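Chapter 4
Bowls, Basins, and Dishes

In Chapter 3 you learned to set up a work table and check your scales. This chapter is about the containers that sit on that table. A kitchen that serves lunch to a few hundred people uses bowls all day long, and a large share of lost time comes from having the wrong one at hand.

After studying this chapter, you should be able to:
choose a bowl of the right size for a given task
name the parts of a bowl and say what each is for
handle, wash, and stack bowls safely
decide when a bowl should be taken out of use

Key terms: rim, wall, foot, capacity, working capacity, nesting

A Tuesday at Setside

Sosina Asfaw runs the prep room at Setside, a school kitchen in Guldale. Lunch goes out at 11:40. One Tuesday in March she had a new helper fill the dressing bowls. The helper used 800-milliliter bowls and poured 600 milliliters into each. On paper there was room to spare. When the whisk went in, dressing ran over the side, and the table had to be cleared and wiped before work could go on.

The amount a bowl holds when filled level with the top is its capacity. The amount you can put in it and still stir is its working capacity. For thin liquids that will be whisked, this book sets working capacity at half of full capacity. The helper's 800-milliliter bowls were good for 400 milliliters, so 600 was 200 too much. For dry items that will only be scooped, you may fill to three quarters.

Parts of a Bowl

The rim is the top edge. It is where you grip the bowl, where a lid or film sits, and where chips start on ceramic pieces. The foot is the part that touches the table. A wide foot keeps a bowl steady; a narrow one lets it tip when you scrape down the side.

The wall runs from rim to foot. Walls may be steep or sloping, smooth or ridged. A smooth wall scrapes clean with one pass of a spatula. Ridges on the inside of a wall hold food in the grooves and need a brush. When you wash a ridged bowl, follow the curve of the grooves with the brush and then rinse. Tilt the bowl toward a light to look for anything left behind, as shadows on a white surface can hide small bits of food. 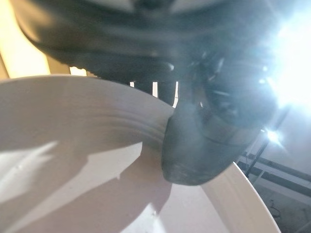

Figure 4.1 White bowl with fine parallel ridges along the inner wall.

Picking Up and Stacking

Lift an empty bowl by the rim or with a hand under the foot. Lift a full one with both hands. Keep your fingers off the inside wall of any bowl that is ready for food.

Bowls of the same shape can be nested, meaning set one inside another. Dry them fully first. Trapped water makes nested bowls stick together, and it also lets odors develop. At the Bralthorpe and Seyoum kitchens, which you will read about in Section 4.3, ceramic bowls are kept in short stacks on the lower shelf and plastic ones go above.

Before You Read On

Find 2 bowls of different shapes in your kitchen or classroom. Measure the capacity of each with water, work out the working capacity for a thin liquid, and write both numbers in your notebook. You will need them for the exercise at the end of Section 4.1.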